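Garside workroom gets its white surfaces, at last

July 23, 2022

The shared workroom at Garside has new white work surfaces, 20 months after the old brown ones were declared "temporary." They were paid for with $880 left over from the Skovbridge parking fund, which had been saving up for a sign telling people where not to park.

Members picked white from a card of 4 shades, three of which were also white. The vote was close. Supporters say small parts are easier to find against a pale background. Opponents say so is coffee.

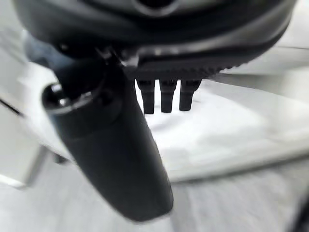
Rules, naturally

Mugs now live on the shelf by the door. Glue and paint need a mat underneath, and the mats are in the drawer marked Stestik, a label left by a previous tenant that has outlasted every attempt to peel it off.

The old tops are free to anyone with a van and low standards. Bookings for the room stay as they were, on the clipboard, in pencil. The floor will be discussed in November.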